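Mernel: progress report to the Rillholm program office
16 Jul 2025
Prepared by Ladan Golestani

Scope of the period

Work covered two items in the agreed plan: the clutter segmentation module and the grasp-width controller. Planner integration stays scheduled for November. The Pacheco annotation tool was moved to its new release and all earlier labels were converted without loss.

Data and perception

The training set now holds 1641 table-clearing episodes, of which 718 have been fully labeled. Recording is done in a furnished kitchen with hand-held grippers, and each episode is time-aligned before it enters the Erus pipeline. 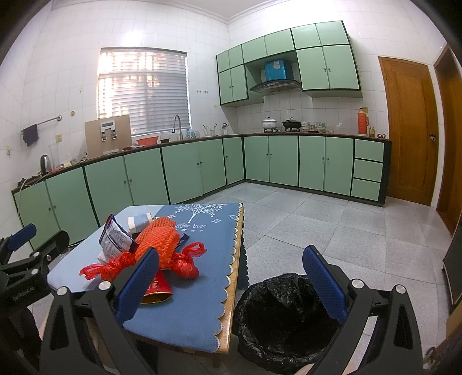
Segmentation of thin and see-through material remains the weakest part of the stack. The depth estimate tends to fall through plastic film and settle on the surface behind it. The red translucent bag spread over the tablecloth is a typical case: the model splits it at each twist and assigns part of it to the cloth. Foam fruit nets are handled better, as the color contrast is strong, although the mesh pattern still produces ragged mask borders. We have added a loss term on mask edges and are retraining with it now. Printed motifs on table covers were also being reported as objects. A filter on height above the fitted table plane removes most of these – the rest will need more labeled examples.

Grasp-width control

The controller previously closed to a fixed width taken from the object class. That rule fails on soft goods, where the width under load has little relation to the outline. The new version closes until the finger position settles and records the final width as part of the state.

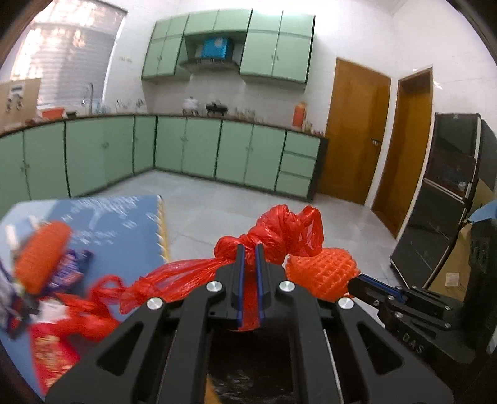
Fig. 2. Gripper closed on the knotted neck of a red mesh bag.

Control latency was cut by moving the width filter out of the vision process. Replay over 400 held-out episodes runs to completion without dropped messages. Two faults remain open: a drift in the width reading after long sessions, and a late release label when the fingers open slowly.

Planning

The order planner ranks items by how freely they can be lifted. Overlapping wrappers are treated as one group until the first is removed, then segmented again. The target pose over the bin is still set by hand.
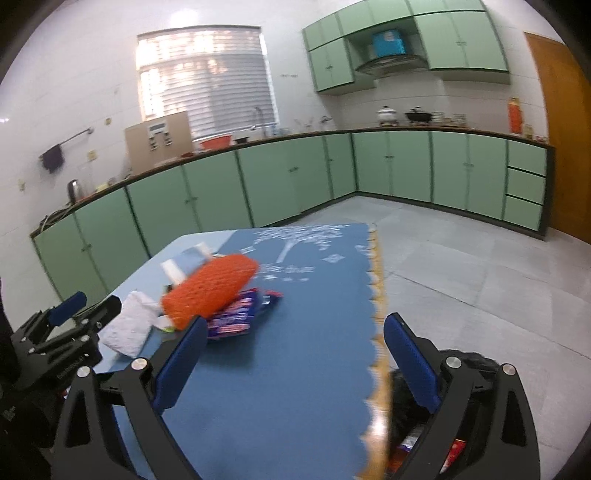

Golestani's draft was read at Rillholm before submission, and the reply asked that the planner be scored on regrouping errors separately from failed grasps, as the current single score hides which module is at fault. We agree. The split score will be added to the Erus dashboard, and the earlier replay runs will be scored again on the same basis.

Next period

Finish edge-loss retraining, close the width drift fault, and deliver the planner interface for review. No change to budget is requested.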